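Moriarty Track Gets Its Night Races Back

Riders who have missed racing under the lights at Moriarty will be glad to hear that the Friday program is coming back, with 34 riders already signed up for the opener and room on the gate for a few more.

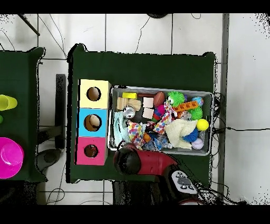 Clastport stays on as sponsor

Ferdinand Lehner, who has run the track through good years and muddy ones, told us the deal with Clastport covers two seasons – and yes, the banners over the finish jump are staying too, which had worried a few of the regulars.

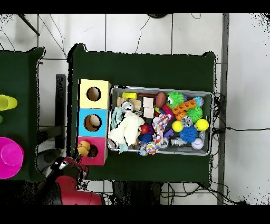 MORIARTY, January 3, 2020 – The series will run eight rounds and wrap up in August, with the 100 cc class sharing the evening with the bigger bikes. Ottilie Gasser, last year's winner, will be back on her Imia and says she has spent most of the winter practicing starts. Sign-up stays open at the track office.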